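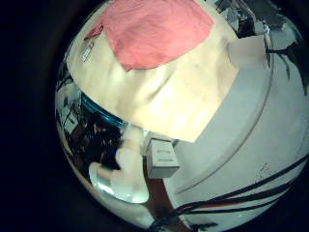 Home Arms Grippers Software Used Contact

Skunano Fold 9: wrist-camera perception and planning for cloth

By Nia Parri
1 April 2024

Skunano Fold is a software package for picking up, flattening and folding soft goods with one arm or two. It reads a wide-angle camera mounted at the wrist, guesses where the cloth is and which bit of it to grab, and sends a path to whatever controller you run. We sell it. We also spent most of January trying to make it fall over, and the notes below come from that.

The pitch from Skunano is that you can skip calibration. You can't. The install guide has you wave the gripper at a printed board for a couple of minutes, and if you leave that out the package runs anyway and gives you grasp points that are off in a way that's easy to miss at the center of the lens and very hard to miss near the rim. I would have preferred an error message. Cledwyn Pugh on our bench lost an afternoon to this before he thought to look at the date on the lens file.

What you get

The license covers three programs. The perception module finds cloth and labels edges and corners with a confidence score. The planner takes those and picks a grasp, an approach and a lift. The viewer shows you the raw round image, the flattened one and the overlay, and lets you scrub back through a failed run. The viewer is the best thing in the box and I'd pay for it alone, but Skunano won't sell it that way. I've asked.

There is a fourth item on the invoice called Fleet Insight. It's a web dashboard. Turn it off during setup, as it wants an account for every seat.

Perception

Good on a single cloth in one flat color against a plain surface. A salmon pink rag on a pale board is close to the easiest thing you could hand it, so treat any demo that uses one with some suspicion, including ours. Move to a white towel on a white table and the scores drop, and the edge labels start to wander between one pass and the next.

Corners are the weak spot. The brochure says it finds "true corners on crumpled fabric." What it finds are pointy bits. Some of those are corners. A fold that sticks out at a sharp angle will get a score as high as the real thing, and the planner trusts the score. You can make it take a second look from another angle before it commits (second_view in the settings file, off by default for reasons that I assume have to do with the speed figures on the brochure). Switch it on.

The gripper's own fingers show up in a wrist view, and Fold needs a mask so it doesn't take them for something on the table. Masks for Cloutier parallel fingers come with it. For anything else you draw your own in the viewer. White fingers over a white background needed a wider mask than the auto-draw tool gave us.

Planning and control

The planner is sound, and a bit dull, in a good way. It keeps the wrist clear of the table and respects keep-out boxes. It does not know about cables. If you have leads lying across the work area, put a box over them by hand, or tape them down and still put a box over them.

Sending paths to a Brosta controller works out of the box. The generic driver works after some reading. There is no force control to speak of: the package can read a force limit and stop at it, and that is all the "compliant manipulation" line on the data sheet comes down to.

Numbers

Skunano quotes 315 milliseconds from image to grasp. We got that on their recommended computer with second_view off and nothing else running. With it on, you also have to wait for the arm to move, so the figure stops meaning much.

We ran 500 picks on mixed cotton squares and kept the logs. I'm not printing a success rate, as it depends mostly on what you call a success, and I have read too many data sheets where "grasp" meant "touched." Customers can have the logs and do their own sums. They include the bad days.

What you need

A supported arm, a wrist camera with a wide lens, a Linux computer with a recent graphics card, and a table you can light evenly. Glare on a shiny tabletop confuses the edge labels more than clutter behind it does. The region-of-interest tool deals with background shelves and bins nicely. It can't deal with glare.

License and support

Sold per arm, for one year. When the year ends the planner stops and the viewer keeps opening old logs. Support goes through us first. Returns are accepted within 20 days if the seat hasn't been moved to another machine. Ask for a quote with your controller model in the message.

Who should pass: anyone folding finished garments with buttons or linings, and anyone whose cloth always arrives flat. A plain camera overhead and a few lines of code will do the second job for a lot less.

Comments

Pei-shan Liu
We had the same trouble with the lens file. Worth adding that updating the package puts back the default one without asking. Keep a copy somewhere else.

Ynyr Bevan
Is the corner thing any better than in the last release? We gave up and went for edges only, which the planner seems to like fine.

Nia Parri
Ynyr, slightly better on thick cloth, the same on thin. Edges only is what I'd do for rags.

Glenys Beddoe
I think you're hard on the dashboard. At Rendham we use it to see which cell has stopped and it does that well enough. Agree on the seat accounts, they are a pain.

Cledwyn Pugh
For the record it was a morning and most of an afternoon.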